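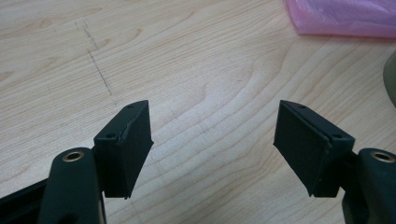 Nhàn Quách wrote back on the first draft that the tabletops should have their own section, with the grain and finish noted, and that anyone using the set for surface work would look for that before anything else. The section is now first.

Kiani Tables and Bins – README

Version 2, December 2020
Maintained by Erasto Kioko and Awuor Mutiso, Flirkencombe

What is in the set

662 short clips of small tidying jobs done at a table: changing a bin liner, clearing scraps, wiping down, putting things back. Clips are sorted into 24 folders, one per job. Each folder has a plain text file with the name of the job, the table used and any notes from the person who did it.

Tabletops

All tables are light wood tones with visible grain. We record the surface as "pale", "mid" or "mixed" and do not try to name the species. The tops were not sanded or refinished for the set. Marks, seams and cable holes were left as found and are listed in tables.txt under the table's short name.

Bins and liners

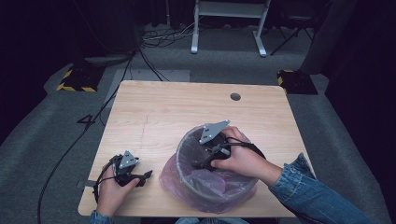 Liners gave us more trouble than anything else in the labels. A thin bag changes shape every time it is touched, so we label how it sits on the rim and leave the rest alone. The values are "inside", "over rim" and "on table". More than one can apply – a pinkish-purple bag draped over the rim of a round wastebasket, with soft folds bunched on the tabletop beside it, gets both "over rim" and "on table". Bag color is a separate field. Use "translucent" only if light or shadow shows through the plastic.

Bin shape is "round" or "square". Bin size is not recorded.

Folder layout

clips/ – one folder per job
labels/ – one file per clip, same name as the clip
tables.txt – surfaces and marks
liners.txt – bag color and type

Known problems

17 clips in the wiping folder have no table name. Jabari Mugo is working through them. Labels made before August used "lid" for the rim of an open bin; most have been changed, but search for both words.

Use

Free for teaching and research. Please credit Kiani and give the version number. Send corrections to Awuor Mutiso with the clip name in the subject line.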